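Mirror wiping demos: reflections in the training data, and headset vs leader arms
Teleoperation and Demonstration board > Household tasks
Page 1 of 1

tosh_bench
Posted 23rd October

We are collecting demonstrations for a bathroom cleaning set under the Dramora project. Tasks so far are basin wipe, tap wipe and mirror wipe. Basin and tap behave. Mirror is the outlier: 800 episodes, and the policy still stalls with the cloth a hand's width off the glass. Same cloth, same hyperparameters, same action chunking as the other two.

Demonstrations are done by hand with a headset on, both hands tracked. Left holds the bottle, right does the wiping. 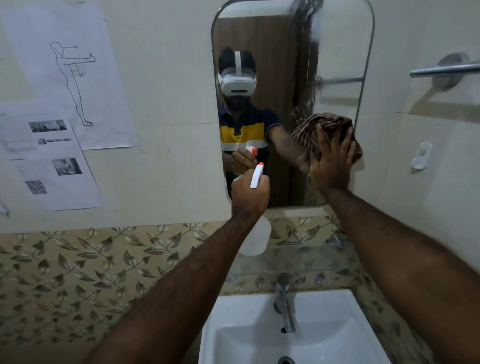 Mirror wipe, bottle in the left hand, cloth pressed to the glass.

Has anyone trained a usable policy on a reflective surface from head-view video alone? I would prefer to avoid adding sensors at this stage.

claler_dev
Reply 1

Your stall looks like a depth problem to me. There is no texture at the plane of the glass. What the encoder has to work with is the operator's shirt, a door and a towel bar, all of which sit optically behind the wall. The one surface cue I can find is the streak of residue at upper right, and the cloth is there to remove it.

Try conditioning on the cloth's own reflection. The gap between the cloth and its mirror image closes at contact. We got a stable contact estimate from that at low wiping speeds.

grout_line
Reply 2

Disagree with the premise. Head-view video and hand pose will not give you contact force on any surface, mirror or otherwise. Basin and tap work because the geometry is forgiving. Record the demos by remote control on the actual arm with leader arms, log joint torques, and the stall goes away. We did this at Mostinham and needed 8 hours of data in total.

tosh_bench
Reply 3

@grout_line how many operators for the 8 hours? We had leader arms in December and throughput was a quarter of what we get by hand. Two-handed spray and wipe was the worst of it. Trigger squeeze through a parallel gripper was not repeatable, and the programme is costed on volume.

grout_line
Reply 4

2 operators, both experienced. Agreed that the trigger is awkward. We took the bottle out of the task and pre-sprayed the glass.

claler_dev
Reply 5

Then you solved a different task. Pre-sprayed glass removes the regrasp, the aim and the handover of attention between hands. I would keep the bottle in.

splashback
Reply 6

Separate issue. In that view the operator's reflection takes up a good part of the mirror, headset, beard, navy shirt with the yellow band and all. If most of your episodes are the same person in similar clothing, the policy can localise off the shirt. At deployment the mirror shows a robot. That is a large distribution shift right in the middle of the visual field, and neither the depth argument nor the torque argument touches it.

Cheap test: mask the glass region at inference on held-out human episodes and compare action error. If it jumps well above what you get masking the same area of tile, you have your answer.

tosh_bench
Reply 7

That is plausible. We have 4 operators but the split is badly skewed. Will run the masking test tonight.

grout_line
Reply 8

Masking tells you the model uses the mirror. It does not tell you why. It could be using the cloth reflection exactly as claler_dev suggests, which you would want to keep.

splashback
Reply 9

Fair. Mask the person only and leave the cloth and its reflection. More labour, but a segmentation model will get you most of the way there. While you are at it, the sheets taped up left of the mirror are high contrast and always worth a check. Printed photos and a QR code make a very good landmark for a network that is looking for one. Vary them or pull them down for part of the set.

tosh_bench
Reply 10

The papers have been on my list. Results from the first pass, person masked, 2 seeds: action error on the wiping hand rises sharply during approach and hardly moves once the cloth is in contact. Left hand unaffected. Masking the papers alone shows a small effect in approach, none in the wipe phase.

claler_dev
Reply 11

Consistent with the approach phase localising off the body. I still think you will hit the depth problem once that is fixed.

grout_line
Reply 12

And I still think you will want torque. Collect a small leader-arm set for the contact phase only, bottle or no bottle, and co-train. You don't need volume there.

tosh_bench
Reply 13

Plan for now is to rebalance the operators, randomise the tops they wear and inpaint the reflected person in half of the existing episodes. If it still stalls short of the glass I will set the leader arms up again and post the curves in this thread.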